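Thermal performance of a garden annex with timber frame walls
Student project report, Building Technology, second year

1. Background

The project looked at heat loss in a self-contained annex of the kind placed behind a family house for an older relative. The Nadar model was chosen because its wall build-up is published in full. It has one bedroom, a shower room and a living room with a kitchen counter along one wall.

2. Method

Heat loss was calculated element by element (floor, walls, roof, glazing, door) and then checked against logged temperatures. Loggers from Lirnutell were fixed at head height in each room and one was placed under the eaves. Readings were taken over 104 hours in July with the heating set to hold a fixed temperature. Kitchen appliances were left plugged in, and standby loads were entered as internal gains.
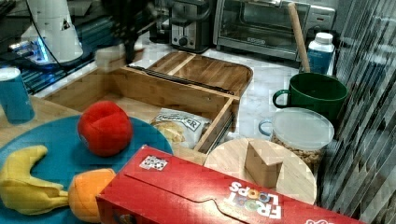 Aravind Alva objected at the interim review that a July run says little about winter loss, and that the difference between inside and outside was too small to trust. He asked for the calculation to be repeated with a design temperature difference of 88 degrees Fahrenheit. This was done, and the repeated figures are the ones used below.

3. Results

The longest cable run to a logger was 5 meters. One logger, in the shower room, dropped 802 readings and was left out of the averages. The floor lost more heat than expected. The supplier, Besano, quotes insulation between the joists only, and the joists themselves act as cold bridges.
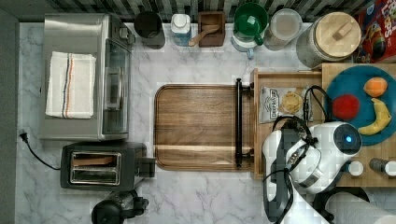

4. Limits of the work

Air leakage was assumed, as no pressure test was available. The Trumotus window data covers the center of the pane and leaves out the frame, so glazing loss is probably understated.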